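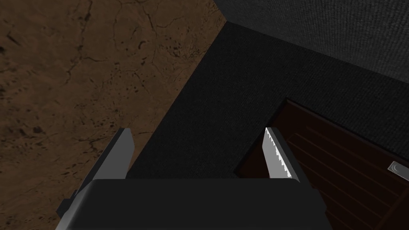
Tracking down a phantom grasp in Planel

A phantom grasp is when the arm reports that it is holding something and goes off to deliver it with great confidence, carrying air. We had one in our two-arm kitchen setup for most of a release. The steps below are how we found it, minus the part where we blamed the physics engine. They assume Planel with the Lubis grasp plugin, and a run you can replay.

Step 1. Save the bad run before you touch anything

Copy the log and the seed into a folder of their own. Restarting the scene first is the natural impulse and also how we lost our first good specimen. If you don't know the seed, look in the log header, under the warnings you have been scrolling past.

Step 2. Find the moment the state flips

Search the log for HOLDING. In our run the left arm switched to HOLDING at tick 1869 and kept the state until the timeout at 3933. That is a long time to be wrong. Write down both numbers, then rewind to 49 ticks before the first one and play forward slowly from the wrist view.

Step 3. Compare the wrist view with the state

Pause whenever the state changes and look between the fingers. A gap with bare dark surface showing through it is an open gripper, whatever the status line says. Check the sides too. A finger that overlaps the edge of a wooden panel in the view may be touching it or may be well above it, and from overhead the two look the same. Turn on contact markers before you form an opinion – I formed several without them.
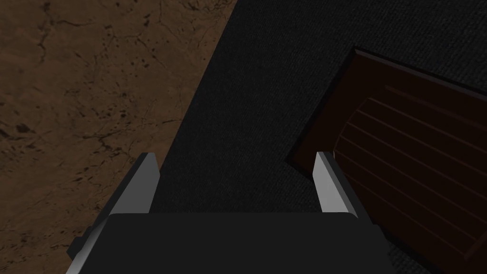
Step 4. Check what the plugin counts as a grasp

Open the Lubis settings and find the contact rule. Ours was set to "any finger," a default we had inherited from an older Latura project and never read. Under that rule, one finger brushing the furniture is a successful pick. Change it to "both fingers, same object" and set the minimum hold to 900 milliseconds.

You will now get fewer successes. Those are the ones you had before, with the fiction removed.

Step 5. Check both arms separately

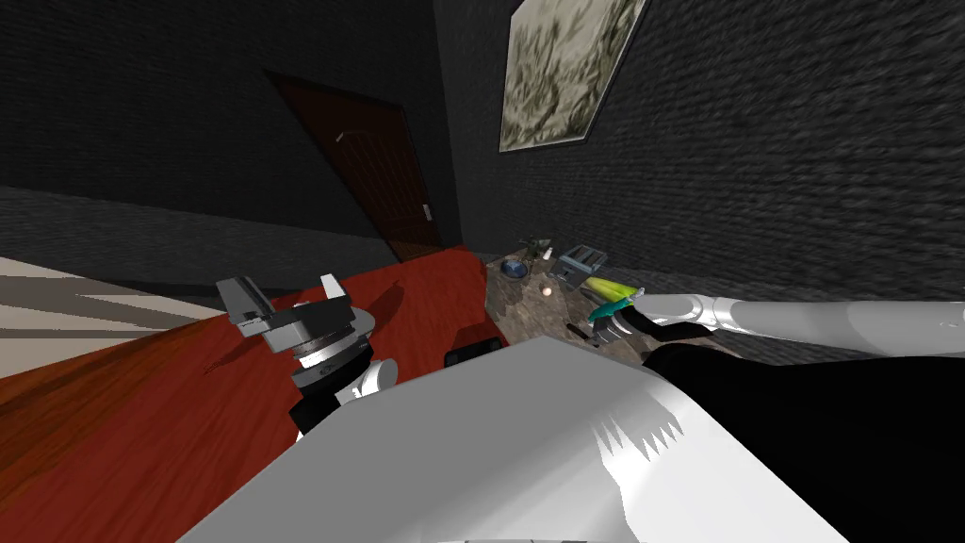 Each arm keeps its own grasp state, and you should test them one at a time before you trust a combined run. Our mistake was reading the summary line, which says HOLDING if either arm is. Set the scene up so the two ought to disagree: the right gripper closed on the green object over by the toaster, the left one open above the red table with nothing in it. The log should say HOLDING for the right and EMPTY for the left. If it gives the same answer for both, you are still looking at the merged state, and the fix is in the Kirkard bridge file, where merge_grasp needs to be false.

Step 6. Replay the saved run

Use the same seed and the new rule. The state at the old tick should stay EMPTY, and the planner should retry or give up. Giving up is fine. Ours gave up twice and then wandered into a cabinet, which has its own ticket.

If you run this code on a real arm

Stop using it until step 6 passes. A planner that thinks it is carrying something will choose its speed and path for the load, and will happily open its fingers over a person's desk at the end. Keep the stop button within reach during the first replays, and keep your coffee out of it.

Last checked August 2, 2021, against the current plugin. The contact rule is due to move to a different menu in September.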